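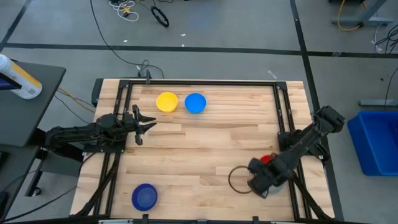
Section 2: Setting up your Jotano bench scale

Read this section before you turn the scale on for the first time. If you have bought the Sisent version with the rechargeable base, skip the battery steps and see the separate charging sheet.

Before you start

The scale is for dry and wet ingredients, craft materials and small parcels. It is not approved for trade use. Maximum load is 2000 g, and this includes the weight of any bowl or tray you put on the platform.

Remove the grey transport tab from under the platform. Keep it with the carton in case the scale has to be sent back for service.

Fitting the batteries

1. Turn the scale upside down on a tea towel.
2. Slide the cover towards the rear edge and lift it off.
3. Insert two AAA batteries, matching the + and - marks in the compartment.
4. Replace the cover. It should click.
5. Turn the scale right way up without pressing on the platform.

Note: Do not mix old and new batteries. Take them out if the scale will be put away over the holidays.

Choosing a position

Use a firm, level benchtop or table. Stone, tile and solid timber are all suitable. Carpet, folding tables and silicone mats will give unsteady readings.

Keep the scale clear of open windows, fans and air conditioning outlets. Moving air on the platform can make the last digit drift. If you work in a shared kitchen or workshop, check the ceiling as well as the walls for outlets before settling on a spot.
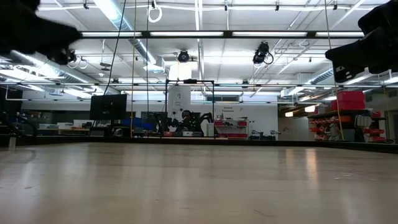
Light wooden tabletop in a large room with ventilation ducts and fluorescent lighting overhead.

Levelling

1. Place the scale where it will be used.
2. Look at the bubble beside the display.
3. Turn the front feet until the bubble sits inside the ring.
4. Press lightly on each corner in turn. If the scale rocks, adjust the feet again.

Calibration

The scale is calibrated at the factory. Calibrate again after moving house, after a drop, or if readings seem wrong. You will need the 100 g weight supplied in the lid of the carton.

1. With the platform clear, press ON and wait for 0.
2. Hold UNIT until CAL shows on the display.
3. Place the weight in the centre of the platform.
4. Wait for PASS, then remove the weight.

If the display shows FAIL, check the level and repeat from step 1.

Caution: Do not use coins, tinned food or packets of sugar in place of the supplied weight.

Weighing with a bowl

1. Put the bowl on the platform and press TARE. The display returns to 0.
2. Add the first ingredient and read the weight.
3. Press TARE again before adding the next one.

A minus figure appears when you lift the bowl off. Press TARE to clear it.

Note: Wide bowls can hide the display. Use the Rasitz riser plate (sold separately) or press HOLD before lifting the bowl away.

Cleaning

Wipe with a damp cloth and a little dish detergent. The platform lifts off and can be washed in the sink, but not in the dishwasher. Never hold the body of the scale under the tap.

For fault codes, see Section 5. For the Pfister adaptor plate, see Section 6.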